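Section 4. Setting Up the Hand-Held Gripper for an Open Day

I wrote this part of the guide after our open day in Hastville, when I had to explain the same setup over and over and figured I should just put it on paper. It covers the Birkeo hand-held gripper only. If you're bringing a full arm along, go read Section 5 first and then come back, since the floor plan there is different and you'll want to sort that out before you haul anything in.

You'll need the gripper, the charger, the spare battery, the small laptop with the Vustunden software on it, a roll of floor tape, and a bunch of ordinary household stuff for visitors to pick up.

4.1 Before the doors open

1. Charge both batteries the night before. A full charge gets you up to 40 minutes of steady use, and less than that if kids are squeezing the trigger the whole time (they will be).

2. Walk the floor where people will stand. Pick up cords, rugs, anything a person could catch a foot on while they're staring down at the fingers. I tape my power cord flat all the way to the wall.

3. Mark out a work area with the floor tape. I like a space that's 2 big steps across. Any wider and visitors wander, any smaller and they bump into each other's elbows.

4. Set out your objects. Go for a mix – something soft, something stiff, something with a rim, something that crinkles. Put them down the way they'd land in a real home, a bit crowded and a bit crooked. I used to line everything up in tidy rows and the practice runs were so dull! People grab the first thing, then the next thing, then hand the gripper back to you.

5. Switch the gripper on and wait for the laptop to find it. Leave it lying still while this happens. If you pick it up too soon the position reading drifts, and you'll have to start over from the power button.

Note: The software saves to the laptop by default. Check the free space before you leave home. I once ran out halfway through a morning and spent the busiest part of the day deleting old files with a line of people watching me.

4.2 Showing a visitor how to hold it

6. Hand it over with the fingers pointing down and away from both of you. Let them feel the weight for a moment before you say anything else.

7. Have them open and close the fingers a few times in the air. Most people squeeze way too hard at first. Tell them to go as easy as they would with a ripe peach.

8. Ask them to sweep slowly over the work area before they pick anything up. Moving fast smears the picture on the screen, and the software has a much harder time following along.

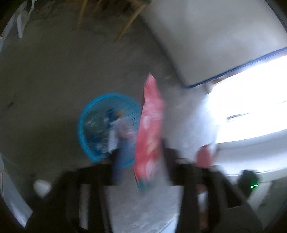
9. Once they've got the feel of it, let them choose what to go for. I try hard to keep my mouth shut at this point. Plastic bags are harder than they look – the fingers close on a fold, the fold slides out, and now the visitor is determined to beat it. Basins are friendlier, as long as you come at the rim from above with one finger on each side.

10. When they've lifted something, have them hold it up for a slow count of four, put it back down inside the tape, and open the fingers all the way. Then press Stop on the laptop. It's easy to forget the Stop, and then you've got one endless recording with three people's turns mashed together.

Caution: Keep fingers, sleeves, scarves and long hair out of the gap between the gripper fingers. The grip isn't strong enough to do real harm, but it does pinch, and a pinched visitor tells everybody.

Caution: Never let anyone swing it by the cable. If the cable gets yanked, stop, switch off, and look at the plug before you carry on.

4.3 If something goes wrong

The screen freezes. Close the Vustunden window and open it again. You can leave the gripper on for this one. If it freezes a second time, restart the laptop and go hand out some brochures.

Error 41 comes up. This means the gripper and the laptop have lost each other. Check the cable at both ends, then repeat step 5. Nine times out of ten the plug has worked itself loose at the gripper end.

The fingers close crooked. One of the pads has probably slipped. Switch off, push the pad back on until it clicks, and try again with nothing between the fingers. Spare pads are in the lid pocket of the Penner case, under the foam.

Bright windows. Sunlight coming in from one side can wash out part of the picture. Turn your work area so visitors have their backs to the glass, or pull a blind if you've got one. I do my light check at the same hour the visit is going to be, and it has saved me a lot of fussing.

4.4 Packing up

11. Stop the last recording and copy everything to the backup drive before you unplug.

12. Wipe the finger pads with a dry cloth. No sprays, please, they make the rubber slick.

13. Take the battery out and put the gripper in the case with the fingers closed.

14. Peel up the floor tape the same day. I left mine down over a weekend in October and was on my knees with a scraper until lunch.

Last updated July 31, 2018. For charging times and battery storage, see Section 6.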